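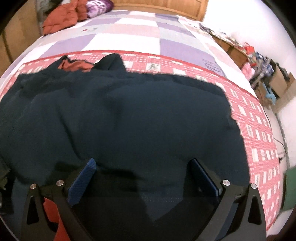 According to one reply to the team's questionnaire, the sound inside the projection tent was better than the picture, and the seats nearest the door should never have been sold. The remark was the first one returned, and it shaped much of the discussion recorded in this report. The respondent added that the program itself was "well chosen for children, less so for the people who brought them."

Temporary Projection Venues in Retail Settings
Student Project Report, Department of Exhibition and Venue Studies
Submitted Jun 13, 2025

1. Purpose

This report examines the operation of a portable projection venue installed in the west parking area of the Tradgate shopping center during April. The venue was leased by the center from Golter, a supplier of inflatable screens and tents, and showed short films on a curved interior surface. The project team was asked to assess whether such a venue can be run to an acceptable standard in a location that was not designed for audiences. The financial terms of the lease were not made available and are outside the scope of the report.

2. Site and Equipment

The tent stood on asphalt beside the service road. It was held up by a continuously running fan, with a double door at the entrance to limit air loss. Seating was provided on low benches arranged in curved rows facing one direction. A full circle of seating had been planned, but the operator withdrew it after the first rehearsal, when viewers on the far side were found to be looking directly into the light of the projectors.

Images were supplied by a group of projectors placed at the edge of the floor and aligned with Vovlow, a software package used to blend overlapping pictures. Alignment was checked each morning before opening. On warm days the fabric shifted as the air inside expanded, and visible seams returned by early afternoon. The operator's log records repeated corrections between showings, most of them completed within the interval of 20 minutes.

Power was drawn from the center's exterior supply. The team notes that cable covers were in place on the public side of the tent but were missing at the rear, where deliveries to the center continued throughout the day.

3. Method

The team attended showings on weekdays and weekends and kept written notes on light leakage, sound level, sight lines and the movement of audiences in and out. A short questionnaire was handed to visitors at the exit, and 300 completed forms were returned. Forms filled in by children were kept but were read separately. The team also conducted an interview with the operating staff and reviewed the daily log.

A comparison visit was made to the Greenberg Hall planetarium, which has a fixed dome and tiered, reclining seats. The visit was limited to one public show, and the comparison should be read with that in mind.

4. Findings

4.1 Image quality. Contrast was the most frequent complaint. Daylight entered at the door and through the fabric itself, and darker films suffered most. The two animated titles, which use bright, flat color, were received well at all hours. The underwater title was difficult to follow before evening.

4.2 Sound. Visitors rated sound higher than any other item. The operator had installed a sound system rated at 2000 watts and used only a small part of its output. Noise from the fan was noticeable during quiet passages, mainly in the back row.

4.3 Audience flow. Entry through the double door was slow. Groups with strollers had to leave them outside, and no covered space had been set aside for this. Several showings started late as a result, and the log shows that the delay was usually carried through to the end of the day.

4.4 Effect on the center. Store managers reported mixed results. Food outlets near the west entrance were satisfied. Shops on the upper level saw no change that they could connect with the venue. Parking was the main source of objections, as the tent and its safety zone took up a row of spaces close to the doors.

5. Recommendations

Dark titles should be scheduled after sunset. A second layer of fabric should be fitted over the entrance passage. The bench nearest the door should be removed from sale. Start times should be spaced farther apart on weekends, and a covered stroller area should be provided. Cable covers should be installed around the whole tent before it opens to the public.

6. Limitations

The questionnaire was available only in English and only at the exit, so visitors who left early were not represented. The team had no instrument for measuring brightness on the screen surface and relied on written observation. The fan was replaced once during the run, and notes on noise made before and after that date are not directly comparable. Copies of the questionnaire and the observation sheets are held in the department office.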